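Chapter 7
Teaching a Robot by Showing It

In this chapter you will
plan a task that can be taught by demonstration
record a set of demonstrations with hand-held grippers
sort usable recordings from unusable ones
write a task sheet that another team can follow

Key terms: demonstration, episode, start state, end state, task sheet, policy

In Chapter 6 your team programmed the Numport arm to move a block from one marked square to another. You measured the squares, typed in the positions, and the arm went where you told it to go. The method works well as long as the block is always the same block and always starts in the same place. Move it two inches and the gripper closes on air.

Most jobs in a house are not like that. Clothes, food packages, and trash change shape every time someone touches them. Writing down a list of positions for a bag that has just been crushed in someone's hand would take longer than the job itself, and the list would be useless for the next bag.

A different method is to show the robot what to do. A person does the task many times while a camera and sensors record how the gripper moves. A learning program then looks for the pattern that links what the camera sees to what the gripper does next. The result is called a policy. Your class will not train a policy until Chapter 9. The work in this chapter comes before that, and it decides how well the later work goes.

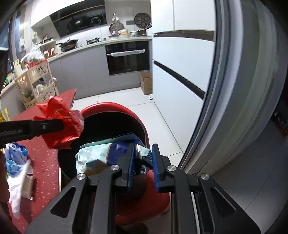 The project for this unit is called Zundov, and it was first run as an after-school club by Simone Cordeiro, who teaches robotics to grades 10 through 12. Her students chose one chore: clearing trash from a table into a bin. They worked in pairs, one student holding the tools and the other keeping the log. A chore like this can be done one item at a time or with both hands busy, as when one gripper lowers a snack bag into the mouth of the bin while the other holds a crumpled red plastic bag near the rim. The team has to pick one way and write it down before recording starts. If half the episodes use one hand and half use two, the program gets two different lessons under the same name.

By the end of the term the club had recorded 184 episodes. Each episode was one complete run, from the start state to the end state. The students threw out any run in which an item was dropped outside the bin or a hand passed in front of the camera — and they wrote the reason in the log each time, so that the next pair could avoid the same mistake.

7.1 Before You Record

A task sheet fits on one page and has 3 parts. The start state says where the bin stands and what may be on the table. The action says which gripper picks up first and where it lets go. The end state says how you know the run is over. "The table looks clean" is too vague. "Every item on the list is inside the bin and both grippers are open" can be checked by anyone.

Read your sheet aloud to a team that has not seen it, and have them do the task by hand. Change any line they had to ask about. Then turn to Activity 7A and set up your table.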